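Grudska Releases Simulated Tabletop Demonstrations for Training Robot Arms

PLONSTEAD, 22/12/2019. Grudska, a robot learning company, said it has released a set of 1,345 simulated demonstrations in which a robot arm reaches for, picks up and moves household objects on a table. The set is called Fliven and can be downloaded at no charge for research and teaching.

Each demonstration was recorded by a person steering the arm inside a simulator with a hand controller. The file stores the position of every joint, the state of the gripper, the position of every object and the rendered camera views. A short written instruction goes with each one, such as "move the cup next to the vase" or "put the spoon in the cup."

The objects are ordinary kitchen and table items: cups, spoons, bottles, bread, fruit. They are placed at random before each recording, and the tables are often crowded. The company said it left the crowding in on purpose. Arms trained on tidy tables tend to do poorly when something extra is lying next to the object they are meant to pick up.

"We wanted examples where the operator has to choose an approach," said Bohdana Onyshchenko, who leads data work at Grudska. "If the bottle is in the way, you come in from the other side. A learning system needs to see people make that choice many times."

Recording took place at the company's Plonstead office and ended in November. It was done by 10 operators working in shifts of 2 hours. Every recording was then checked by a second person, who watched it from start to finish and compared it with the written instruction. Recordings where the object was dropped or the wrong object was moved were taken out of the main set. Grudska kept 308 of these and is offering them as a separate download for groups that study how systems recover from mistakes. They are not included in the main total.

The simulator side of the work was handled by Antoniuk, a software firm that also supplied the object models. Stepan Kushnir of Antoniuk said most of the effort went into contact between the gripper fingers and thin objects. Spoon handles were the hardest. Early versions let them slide out of the grip, and the first batch of spoon recordings had to be made again.

Grudska has not yet published results from a real arm trained on Fliven. Tests are planned for next year, and the company said it will report them whether or not the skills carry over from simulation.

The download includes the recordings, the instructions, a playback tool and a guide for operators. Questions about the data can be sent to Nkechi Ogundipe at Grudska's Plonstead office.
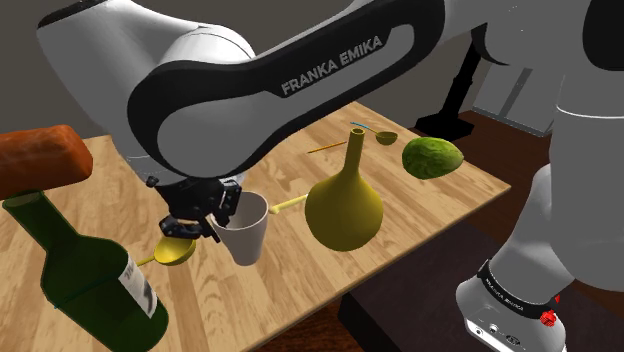 Ruairí Mac Carthaigh wrote that he would get more use out of the failed recordings than the main set, and asked whether each one is marked at the moment the grasp goes wrong or only labeled as a failure for the whole file.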